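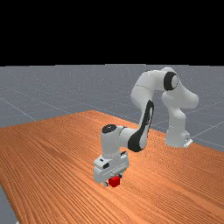
A red cube on a wooden table.

Notice to readers of this blog: the annual review of the household move has been completed, and the findings are set out in the paragraphs that follow. Several of you asked for them in June, when the boxes were still stacked in the hallway and no reliable statement could be made.

The move from the apartment on Dustitside to the present house was carried out over a single Sunday. The decision to reduce our belongings beforehand was taken jointly with Dagmar Trnka, with whom I have shared a home for many years and whose position on surplus kitchenware has been consistent throughout. It was agreed that any item not used in the previous year would be sold, given away or discarded. Books were exempt. Dagmar has asked me to record that she did not agree to the exemption, only that she stopped objecting to it.

The principal expense was the hire of a van and two movers from Brorlow, at a cost of $540. The quotation was received in writing and was honored in full. A competing firm had asked for $900 and would not confirm an arrival time. The Brorlow crew arrived at 7:30 in the morning and finished before lunch. The one loss was a lamp, which I had packed myself.

Disposal of furniture proved slower than expected. The large bookcase went to Tuấn Hứa, who collected it the same evening. The sofa was advertised for 5 weeks and drew a number of inquiries, most of them concerning whether it could be delivered to another state. It was finally accepted by Nana Ansah for her studio, where it has been recovered in green and looks considerably better than it did under my ownership.

Papers were dealt with last. It had been my practice to keep every utility bill, warranty and insurance letter in date order, and 4 filing drawers were occupied by them. A review showed that most of the warranties related to appliances we no longer had, including a Florketti coffee grinder that failed in its first winter. The retained papers now fit in one drawer. Tax records have been kept for the full period advised by our accountant, and readers should consult their own before throwing anything out.

Certain matters remain open. The new kitchen has less cupboard space than the floor plan suggested, and the roasting pan is being stored in the oven, from which it must be removed whenever the oven is needed. The spare room has not been assigned a purpose. Dagmar favors a sewing room. I have submitted a proposal for a second set of bookshelves, and discussion has been adjourned twice.

Quang Võ wrote to ask whether we regret giving up the balcony. We do, chiefly in the evenings. The house has a small back step facing west, and two folding chairs have been placed there on a trial basis.

Correspondence on the subject of moving may be left in the comments as usual. Replies will be slower than normal until the desk has been put back together, as one of the bolts has not yet been located.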